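The Long Life of Plain Canvas
Undyed cotton cloth gets dirty, shrinks and holds every crease. People keep buying it anyway. 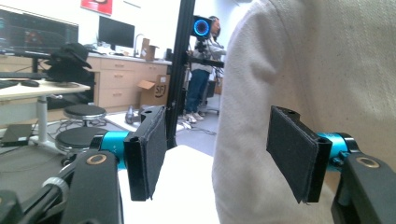

Cream-white canvas, with its weave showing and a few soft folds.

Haziq Goh keeps a piece of canvas pinned to the wall of his sewing shop in Staltham. It is a bit larger than a dinner napkin, and one half has been washed while the other has not. The unwashed half is flat and a little yellow, with brown flecks in it. The washed half is paler and rumpled, and it hangs lower at one corner where the seam pulled.

Customers ask about it most days. Goh tells them that both halves came off the same roll, and that whatever they order from him will start out like the left side and end up like the right.

"They want the stiff one," he says. "Then they take it home and wash it, and they call me and say it went soft."

Goh sews aprons, work jackets, tote bags and slipcovers, nearly all in natural cotton canvas. Last year the shop finished 191 pieces, most of them bags. He works with one other person, Afiq Majimbun, who does the cutting and the pressing. They buy most of their cloth from Sethi, a mill outlet in Predport, and drive over for it themselves so they can unroll a few yards before paying.

Canvas is a plain weave. One yarn goes over, the next goes under, and the yarns are thick and packed close together. The cream color is the color of the cotton. Bleached canvas is whiter and usually a little smoother, and Goh will sew it if asked, but he thinks it shows stains sooner and he charges the same for either.

Weight matters more than color. A light canvas will make a shirt jacket that folds easily into a drawer. A middle weight is right for most bags and aprons. The heavy stuff is for tool rolls, log carriers and anything that will be dragged across a floor, and it is hard on the hands. Majimbun cuts the heavy rolls in the morning and moves to lighter work after lunch.

The main trouble with natural canvas is shrinkage. Cloth that has never been washed can come out of a hot dryer noticeably shorter than it went in, and it rarely shrinks the same amount in both directions. A slipcover made from raw cloth may fit a chair perfectly in February and not go back on it after the first wash. Goh washes all the yardage for slipcovers and jackets before it is cut. Bags he mostly leaves alone. A tote that loses an inch is still a tote.

Washing the yardage is the slowest part of the job. The wet cloth is heavy, and if it is packed into the machine in a lump it dries with hard white lines along the creases. Those lines are worn places where the fibers have rubbed against each other, and pressing does not take them out. Majimbun loads only a few yards at a time, loosely, and pulls the cloth out as soon as the machine stops. Then it goes over a rail for roughly 72 hours, longer in wet weather. He turns it once a day.

Pressing comes next. He works on a wide white table with a damp cotton sheet between the iron and the cloth. Sleeves are the awkward part of a jacket. A canvas sleeve is a stiff tube, and if it is laid down carelessly the underside folds over on itself and gets ironed that way. Majimbun puts one hand inside the sleeve to flatten the lower layer, then pulls lightly at the cuff with the other until the seam sits along the edge. He presses toward the shoulder and stops short of the armhole.

His method for bags is simpler. He turns them inside out, opens the bottom seam with his thumbs, presses that, and turns them back. The handles he leaves for last.

Most of the calls the shop gets are about cleaning. Goh's advice has not changed much in the years he has been giving it. Brush off dry dirt before any water touches the cloth. Use cold water and a mild soap on spots, and work from the outside of the spot toward the middle. Rinse more than you think you need to, as leftover soap dries yellow on cream cloth and looks like a new stain. Grease should get a little dish soap and some time. Coffee comes out if you catch it the same day. Rust he considers permanent.

He does not recommend chlorine bleach on natural canvas. It takes the flecks out unevenly and weakens the yarn, and the bleached place is always brighter than what is around it. One customer brought in a bag she had tried to brighten, and Goh ended up sewing a patch pocket over the spot. She came back later for a second pocket on the other side, to match.

Storage takes some thought too. Canvas folded sharply and left on a shelf for a season will crack along the fold if it has been waxed, and will hold the line for a long time if it hasn't. Goh rolls his cloth. At home, he says, a jacket is better on a wide hanger, and a bag can be laid flat or stuffed with a towel. Anything put away should be fully dry, including the seams, where four or more layers meet and the water stays longest.

The shop's best seller is a plain carryall they call the Sindach, with two outside pockets and a flat bottom. It has no lining. Goh tried one in an early version and took it out again after crumbs and sand kept collecting between the layers. The edges inside are bound with cotton tape, which adds time at the machine but keeps the raw canvas from shedding threads over whatever is in the bag.

Repairs come in at a steady pace, mostly handles and bottom corners. Majimbun keeps a bin of washed scraps for this work, sorted by how faded they are, and he holds several against a bag before he picks one. A new scrap on an old bag looks too yellow. He will sometimes run a piece through the wash two more times to bring it closer.

When I visited, there was a jacket waiting for a new elbow, an older one with the cuffs gone pale and fuzzy. The owner had asked for the patch to go on the inside. Majimbun had already cut it and was looking for thread.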